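Sáb 1 de abril
Por Leokadia Tokarz

Buscar en el blog Introduce tu búsqueda Ir

Jornada de puertas abiertas en Hasunon: una mañana entre pinzas

Llegué tarde, claro. El autobús a Grindau pasa cuando quiere y luego hay que cruzar andando todo el polígono, con lo que me perdí la charla de bienvenida y, lo que me dolió bastante más, el café. Pero entré justo cuando repartían los grupos y me tocó el de las pinzas, que era el único que me interesaba de verdad, así que perdonado todo.

Para quien no me lea habitualmente: llevo meses dándole vueltas a qué pinza ponerle al brazo pequeño que tenemos en el taller. Las de ventosa no me sirven para tela, las de dos dedos que probé el otoño pasado resbalaban con todo, y los catálogos prometen maravillas con vídeos de cubitos de madera. ¡Yo no quiero mover cubitos! Yo quiero doblar camisetas. Por eso me apunté en cuanto vi que en Hasunon dejaban tocar el material.

Nos llevó por la nave Hamidreza Najafi, que habla rapidísimo y contesta a las preguntas antes de que las termines. Primera parada, los brazos. Tenían 3 montados en paralelo, con el mismo programa y controladores distintos, para que se notara la diferencia a simple vista. Y se nota, ¿eh? El que llevaba el controlador de Plileo arrancaba con un tironcito feo en cada giro de muñeca, mientras que el de Rahimi iba suave pero se lo pensaba un poco antes de cada movimiento. El tercero era un prototipo de la casa y del precio no quisieron hablar – pregunté dos veces.

Luego, por fin, las pinzas de mano. La idea me encanta: coges una en cada mano, haces la tarea tú misma y enseguida descubres qué puede hacer esa geometría de dedos y qué no, sin programar ni una línea. En el puesto de ropa la tarea era con una prenda y una bolsa de malla de las de lavar. Parece una tontería hasta que lo intentas. La malla es traicionera, se engancha, se pega a la tela de dentro, y en cuanto aprietas un poco de más ya has pellizcado las dos cosas a la vez.
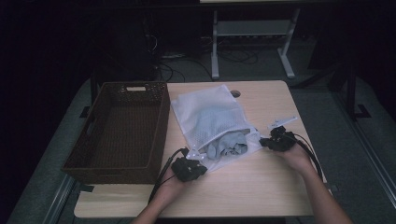 Lo que más me costó fue olvidarme de mis propios dedos. Con la mano una siente enseguida si ha cogido una capa o dos, y con la pinza esa información desaparece casi entera, tienes que ir mirando. Yaa Annan, que atendía el puesto con una paciencia de santa, me recomendó sujetar la boca de la bolsa con la izquierda y no soltarla pasara lo que pasara, y trabajar solo con la derecha. Mano de santo. De 5 intentos me salieron bien los 3 últimos, y me fui tan hinchada que se lo conté por mensaje a media familia.

Comparé dos juegos de dedos. Los planos entran muy bien por debajo de la tela y van fatal cuando hay que tirar de ella; los otros, más estrechos y con una goma en la punta, agarran de maravilla pero enganchan la malla cada dos por tres. Si tuviera que elegir hoy me quedaría con los planos y les pegaría algo rugoso por dentro, una cinta o lo que sea. Se lo comenté a Negin Kordestani, de diseño, y me dijo que ya lo habían probado y que la cinta se despega con la pelusa. Pues vaya. Yo lo voy a probar igual.

Una pega seria: los cables. Con dos pinzas cableadas a la vez acabas pendiente de no darles tirones, y eso cansa más que el peso. Me aseguraron que habrá versión inalámbrica, sin fecha. El juego de iniciación, una pinza con su electrónica, sale por 399 euros, y la segunda va aparte. No es barato para un taller como el nuestro, aunque he pagado más por cosas peores (hola, pinza neumática del armario).

De las cámaras vi poco porque se nos echó la hora encima. Touran Mirzaei nos enseñó la misma grabación con una cámara de muñeca y con una a la altura de la cabeza, y para tela me convenció la combinación de ambas: con la de muñeca sola, en cuanto te acercas lo tapa todo la propia prenda. Me habría quedado allí otra hora preguntándole por la sincronización, que en casa me trae por la calle de la amargura.

Me volví con un folleto, una pegatina y 9 páginas de notas que casi no entiendo ni yo. Quedé con Yaa en que me escribirá cuando tengan pinzas para préstamo, y si llegan antes del verano haré la comparativa con las camisetas del taller. La parada del autobús de vuelta, por cierto, está al otro lado de la rotonda, no delante de la puerta como dice el plano.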